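Opening the door is the hard part

Flimatik held its second open afternoon in November, on a Tuesday, at its rooms on the Hurnard estate. The company teaches robot arms to do kitchen and office chores from recordings of people doing the same chores with handheld grippers. Hagos Habte runs the recording side, and he gave up most of the afternoon to visitors' questions and, after four o'clock, to mine.

Habte trained as an instrument fitter and came to robotics through calibration work. He talks about tolerances more readily than about intelligence. "People come in and ask what it understands," he said. "I can tell them what it was given. It was given positions, openings and pictures, with a time against each one. The rest is for Tamiru."

Tamiru is the firm's name for its training software. Gavari is the arm that runs the result, and visitors saw it in the morning session, working on a cupboard and a drawer. The afternoon was given over to recording. Habte prefers it that way round.

"If they see the arm first, they ask better questions about the grippers," he said. "Otherwise they think it's a toy for picking up litter."

The current set of tasks is built around small appliances. A task is written on a card in one sentence, and the operator is expected to do it at an ordinary pace, without pausing to pose. Operators work in blocks of 40 recordings and then stop, whether or not they feel tired.
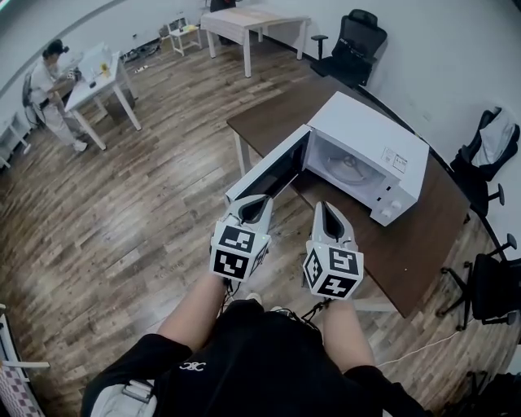
Habte's interest in doors goes back to the first task list, which had none. It was all picking up and putting down, and the arm trained on it was of no use in a kitchen. A door moves on a fixed arc, and a hand that pulls in a straight line will either slip or drag the whole appliance. The microwave on the brown desk is a good case, he said, with a door that swings out wide to the left and a gripper tip that has to stay near its edge for as long as it is being moved. The turntable inside is a separate task with a separate card. So are the two round knobs, which he regards as harder than either.

"A knob is all wrist," he said. "You find out how much your fingers were doing for you."

Each gripper carries a cube printed with square black-and-white patterns. I asked whether these could be done away with. Habte said that they could in principle, and that he would keep them as long as he was asked to sign for the position data. The patterns have known dimensions. A camera that can see them can work out where the cube is and which way it is turned, and the jaws are at a fixed offset from the cube.

"It's a ruler," he said. "I like having a ruler in the picture."

The firm's stated aim for this set is 3,000 accepted recordings. Habte was careful about the word accepted. A recording is rejected if the cubes are hidden for too long, if the operator does something that is not on the card, or if the timing between the two hands has drifted. Of the last batch, 80 per cent passed. He considers that fair for door tasks and poor for anything else.

One visitor had asked why the operators are not told the best way to open a door. Habte's answer was that they used to be. The recordings came out very much alike, and the arm did badly whenever an appliance stood at a slightly different angle. Operators are now given the card and left alone. Some lead with the left hand, some steady the casing with the right, and one habitually pushes the door past the point where it needs to go.

"We kept those," he said. "The arm now over-opens a little. I can live with that. Under-opening means it hits the door on the way in with the plate."

He was less forgiving about cables, which he would like to see gone from the grippers by the next version. A wireless link was tried and dropped after two weeks over timing errors between the hands. The replacement is being tested at present, and he would not give a date for it.

The knob recordings start once the door set is complete. Gavari will then be tried on a microwave it has not been trained on, bought for the purpose and still in its box in Habte's office.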